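Home | Contents | Previous Chapter | Next Chapter | Glossary

Chapter 4: Planning Before You Write Anything Down

Hi again, and welcome to chapter four! If you made it through the last one (the long one, on reading your sources), you can relax a bit, as this chapter has much less homework in it. We're going to talk about planning a longer piece of writing, the kind that runs to 2,000 words or more, where you can't hold the whole thing in your head at once.

I learned this the hard way. My first paid job was writing a visitor guide for a little town called Valtside, and I sat down on a Monday morning and just started typing. By Thursday I had 815 words on the old mill and not one on how to get there, where to park, or where to eat. The mill section was pretty good, I'll say that for it. My editor cut it to a paragraph.

So now I plan, and I plan big. I like a surface where I can write a word, look at it for a while, and rub it out with my sleeve. Paper makes me feel like I've promised something. A board doesn't, and I can put it down flat on a table and walk all the way around it while I think – which my family finds very funny.
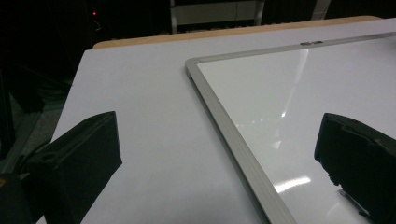 By the author of the Pustance Writing Course
June 24, 2019

Let's start with what a plan is for. When you write an outline, you're making a list of questions your reader is going to ask, in the order they'll probably ask them. For the Valtside guide that would have been: Where is it? How do I get there? What do I do when I arrive? See how the mill doesn't come up until the third question? I wish I had.

In section 4.1 we'll make a messy plan. Give yourself 30 minutes and write down every single thing you might want to say, in any order, with no full sentences allowed. Section 4.2 is where we group those bits together, and you'll meet the Galteo bakery report, a student piece of 1,000 words that we'll take apart and put back together twice. Section 4.3 is on what to throw out (my favorite!), and 4.4 is for people who hate outlines and want to draft first and plan afterward. You can do that, and I'll show you how.

Before you go on, pick a topic you'd like to carry through all four sections. Something you know well is best – your street, your job, a sport you play.

Comments

pinheiro_reads: The 30 minutes felt like forever the first time. Second try I went over!

Margin Notes: Is the bakery report in the back of the book or do we need to download it?

tw_august: I skipped straight to 4.4 and I'm not sorry.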